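Punden project – minutes of the data and methods meeting
December 28, 2025

Present: data group, training group, and the Mitent site team by phone. Apologies from the Değirmenci site.

1. Minutes of the last meeting
Agreed, with one change. The retraining run under item 4 was on the second recording set, and the minutes had it as the first.

2. Recording totals
The home recordings made with the hand-held grippers now stand at 1229 accepted episodes. A further 178 were rejected at the checking stage, most of them for lost tracking when the gripper was turned quickly towards the floor. The training group asked that rejected episodes be kept until June in case the tracking can be repaired. Agreed.

3. Cluttered layouts on soft surfaces
The training group reported on the comparison between tidy and cluttered starting layouts. Both policies saw the same number of episodes. On the bed and sofa tests the policy trained on cluttered layouts completed 31 more picks than the other. On hard table tops there was no clear difference.

Discussion was mainly about small items that touch or overlap. The site team said that patterned bedding should stay in the set, as plain covers make the items too easy to find. 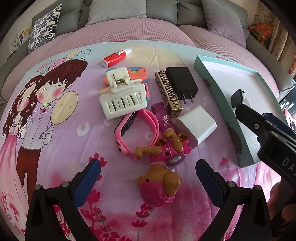

4. Labelling of overlapping items
The present rule gives one label per grasp. It does not say what to do when a second item moves with the first, for example a hair clip lying over a phone case. Two options were put forward – label both items, or label the upper one and flag the episode. The second was preferred as it needs no change to the Grallau labelling tool.

Action: data group to write the rule and try it on 10 episodes before the next meeting.

5. Finger pads
The site team asked whether worn pads should be noted in the episode log. Agreed that the date of each pad change is enough.

Action: site team to add a line to the log sheet.

6. Any other business
The Değirmenci recordings have not yet been copied to the shared drive. To be taken up with the site by email.

Next meeting: date to be sent round.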